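The Small Bin Problem
Last updated: Friday

Every few years someone tries to sell us a better wastebasket. It has a lid that rises when you wave at it, or a hidden ring that grips the bag, or a foam gasket to keep in the smell of an apple core. I have tested several of these over the past year, and I remain unpersuaded that the thing under the desk needed improving.

The most expensive was from Skedis, at 250 dollars. It opened for me, for the dog, and once at two in the morning for no one. The Itwood was cheaper and better looking, but it took only Itwood bags, sold in a box of 600. I live alone. I did the arithmetic and put the box in the closet, where it will outlast me.

Rosalía Aguirre cleans offices in the evenings and has opinions on the matter. She empties over 2,555 small bins a year on one account alone, a figure she worked out on the back of a time sheet. "The fancy ones slow you down," she told me. "You fight the ring, you fight the lid. Give me the cheap plastic one with the holes in it."

She means the lattice kind, which costs a few dollars and comes in colors best described as bathroom. Put a thin bag in it, fold the extra over the rim, and you're done. It looks untidy. The bag crinkles and puffs up, and you can see the shape of your trash through the sides. People who photograph home offices for a living hide it behind a plant.
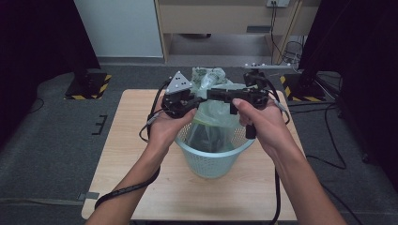 Does a basket with holes in its sides need a liner at all? For dry paper it doesn't, but anything smaller or wetter than that calls for one.

Lorente, which makes a lined steel model, argues in its catalog that a visible bag "undermines the calm of a room." I've tried to feel this and can't. What does bother me is a bag that slides down into the bin the first time you drop in something heavier than an envelope, and the steel one did that twice in a week. Aguirre's fix is a knot in the slack at one side, pulled tight under the rim. It takes a moment and works on any bin I own.

I gave the Skedis to my sister in May. She keeps yarn in it.

Related
The Mudley dish rack, six months on
Do drawer dividers divide anything?
Against the decorative basket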